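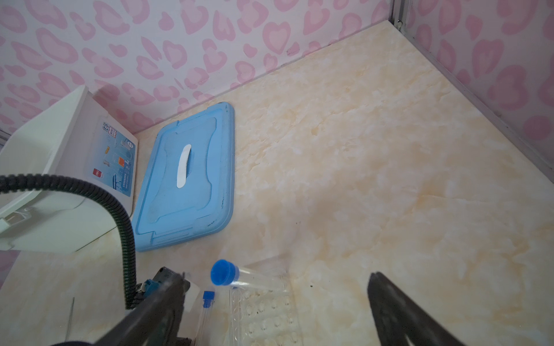 Two fingers over the marble-look panel, with a tube, a multiwell tray and a blue lid.

Adar Bench Gripper Kit, home build version
Sold by Wekivov Workshop Parts
Item 2329, price $474, ships from January

Adar is a two-finger gripper for people who build their arm at home or share one in a workshop. You receive the two tapered fingers, the finger mount, the drive unit, screws and a cable set. The arm is not included. The mount fits the Plarkley arm directly, and for the Hassanpour arm you must order the adapter plate (item 1047).

The fingers are dark gray and narrow at the end, so they can go between small things which stand close together. Maximum opening is 75 mm. Please do not tighten the finger screws fully before you have closed the gripper once by hand — the two tips must meet at the same height.

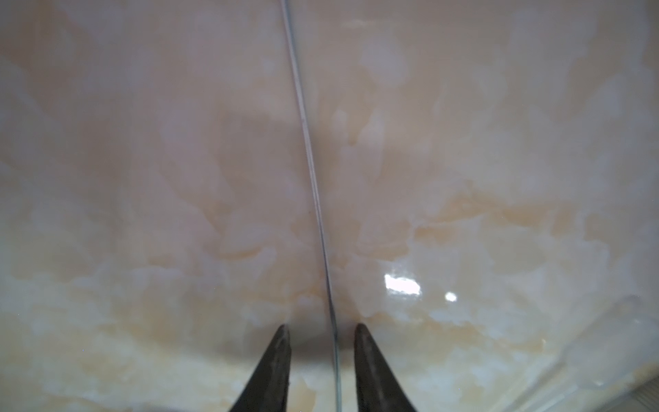

Fingertips close to the surface, one on each side of the thin line.

For the first test we recommend a straight line on your work surface. Bring the tips down slowly on both sides of it and look if they stay parallel. A glossy surface gives strong reflections, so turn your lamp to the side if you use a wrist camera.

In the box: printed assembly guide, hex key, spare screws. Assembly takes one evening. Returns are accepted if the drive unit was not opened.

Page updated Dec 2, 2025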